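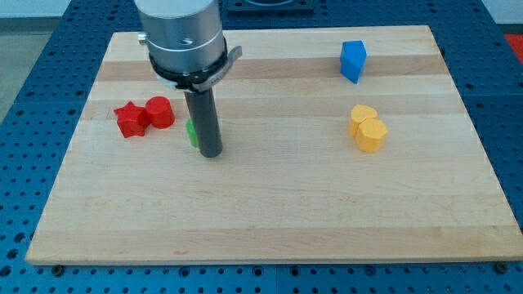
**Buy the rod first**

The Flirent starter kit from Grancombe sells for $249, and most of the complaints I read are that it doesn't include a gripper. You get a straight rod, a clamp, a set of colored blocks and the software. I think that's the right choice for a beginner.

Pushing is harder than it looks. A block turns when you hit it off center, and a star turns differently from a cylinder. My students at Dako learned more about contact in six lessons of shoving blocks around a board than they did in a whole September of picking things up.

The gripper add-on is sold separately. Gráinne Breathnach, who teaches the other section, bought one and likes it. Her group spent 11 class periods on setup.

I do have complaints. The manual is thin, and the sample log of 2,057 pushes comes with no notes on how it was recorded. Grancombe should fix both before it adds more hardware to the catalog.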